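Two-arm bench cell going in next to manual packing: what happens to the operators' job grades?

Posted in Workplace Automation > Small sites
Viewed 2228 times

Treltov_bench

I am a shift lead at a small contract packing site. We do mixed kits, mostly kitchen and gift items, at hand benches. The firm has bought a two-arm cell from Grista and it is due on the floor in December. At present it is set up in the side room and two of my operators are taken off the line each Monday to work on it with the integrator's engineer. The rest of us have been told very little beyond "nobody's hours will change".

The bench itself is plain. The work surface is brown paper with a grid of blue tape, and items are placed in cells. The operator sets out the parts, a task is run, the result is noted, and the parts are set out again. A full run sheet has 700 placements on it.

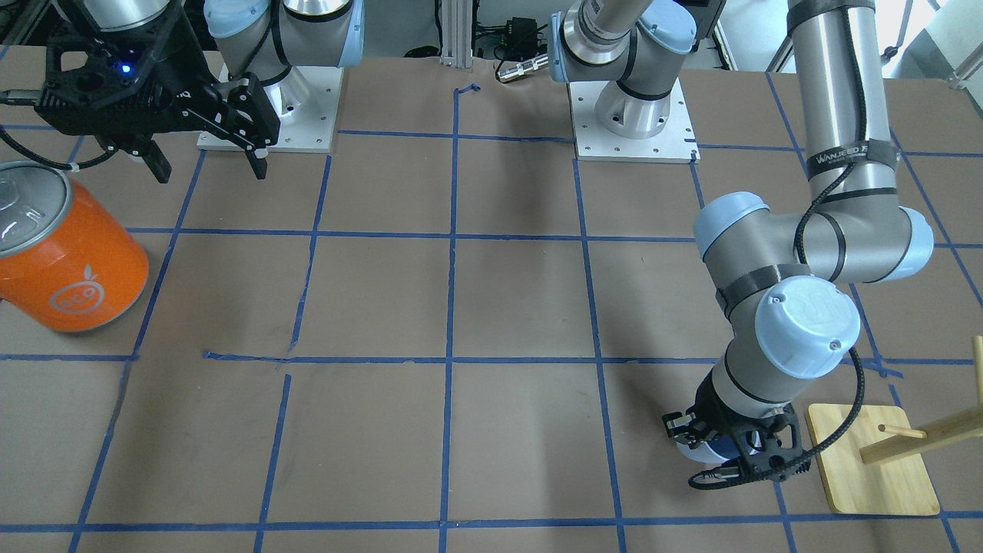
The difficulty is grading. Our hand packers are on grade 2. The two people on the cell now set up parts, stop and restart the arms, write fault notes and decide when a run is to be thrown away. Under our own scheme, "operates powered plant, with fault reporting" is grade 3, but the manager says the arms are on trial and therefore not plant. The two operators are also losing their line bonus on Mondays, as it is worked out on packed kits per head.

I would like to know:
– whether other sites regraded during the trial or only after handover
– how the bonus was handled
– who on your site is allowed to restart the arms after a stop
– whether the hand benches alongside were given a new rate once the cell was running

We have a union agreement but it was written for conveyors and shrink tunnels and says nothing useful.

Maes77

Regraded after handover here, and it was a mistake. We had a similar cell for sorting returns. The trial was meant to last 7 weeks and went on for most of a year, and for all that time the people doing the most skilled work in the building were paid as packers. Two applied for jobs elsewhere and one left. The replacement had to be trained from nothing.

Taking your points in order.

Grading. Do not argue about whether the arms are plant. Ask for the written task list for the person at the bench. If there isn't one, offer to write it yourself and have the engineer check it. Ours covered setting out, starting, stopping, recovery after a dropped item, end-of-run checks and cleaning. Once it was on paper, personnel compared it with the grade descriptions and the matter was settled in one meeting. Include the judgement part. Deciding that a run is no good is a quality decision, and most schemes give it some weight.

Setting out is also heavier on attention than it sounds.
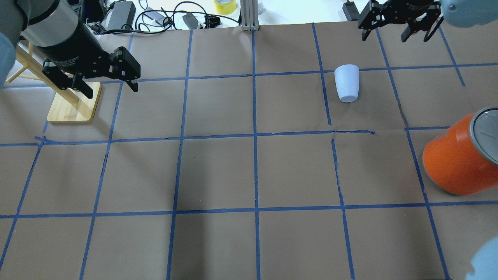

3 min read

An item a short way out of its cell may be picked up perfectly well or may be missed, depending on the item and how the task was taught. The operators learn which ones matter long before anyone writes it down. We had a light cup that could be almost anywhere and a can that had to be right, and for months that was known only to the two people on the bench. When one of them was off sick the miss count went up and the supplier was called out for nothing. Get it into the work instruction early, with the operators' agreement, and have it counted as part of the job when the grade is looked at.

Bonus. We paid the average of each person's last twelve weeks on the line for any shift spent at the cell. Simple, and payroll could do it without a new code. Whatever you do, do not let the cell's output go into the line figure during the trial. Ours did for a month. The hand packers' number appeared to drop and there was a very bad-tempered meeting.

Restart. Named people only, on a list at the bench, trained and signed off. Any stop where somebody has reached into the work area is treated as a full stop, and the person who reached in is the one who confirms they are clear. Your supplier's risk assessment comes before anything I say. Ask to see it, as it should state who may do what.

Rate for the hand benches. They tried. The argument was that the easy items would go to the arms, so the hand benches should be faster. In practice the hand benches were left with the awkward items and were slower. We had the rate frozen until there was a full quarter of figures.

Ernov_nights

We just rotated everybody through it, no regrade, no complaints. You are overthinking it. Restart is whoever is nearest.

Maes77

"Whoever is nearest" is not a restart procedure. I would not copy that.

Ladle_and_Crate

I agree with most of what Maes77 wrote, but rotation deserves a better answer than it got. We rotate six people through a two-arm cell, half a shift each, and it has kept the knowledge from sitting with one pair. It only works if all six are graded for it. Our management wanted rotation precisely so that no one person did enough hours to qualify, and it took a grievance to sort that out.

Some practical matters from the floor.

Noise and pace were not a problem. Tedium was. Resetting the same three or four items for hours is duller than packing, where at least the kits change. Half a shift is the limit for most people, and the older hands asked for less.

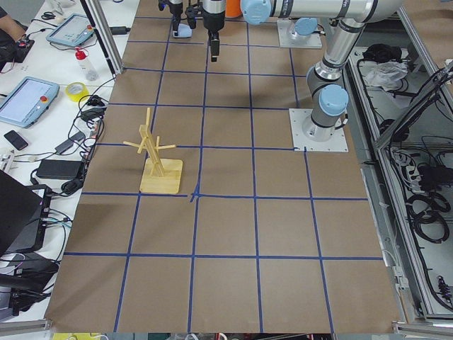
Agree what belongs on the side table and what doesn't. Pendants, laptops and power bricks build up there and the operator ends up with nowhere to put a run sheet. We marked one corner for paperwork and moved the chargers to a shelf. Check also that the operator can reach a stop from where they normally stand, including when setting out at the far end.

Breaks need writing down as well. On the line, cover for a break is automatic. At the cell there was no cover, so people either left it idle and were asked why, or stayed put.

On bonus, we used a flat allowance per shift instead of an average. It favours newer staff, whose line average is low. Worth working out both before you choose.

Treltov_bench

Thank you. I have asked for the risk assessment and started on the task list with both operators. It is already two pages. The manager has agreed to the twelve-week average for Mondays and will backdate it to the first session. Grading is going to the next joint meeting. The restart list will be up at the bench before then, with three names on it.

Thread marked as answered
Related: Who signs off a changed work instruction? / Line bonus and training days / Standing mats at fixed benches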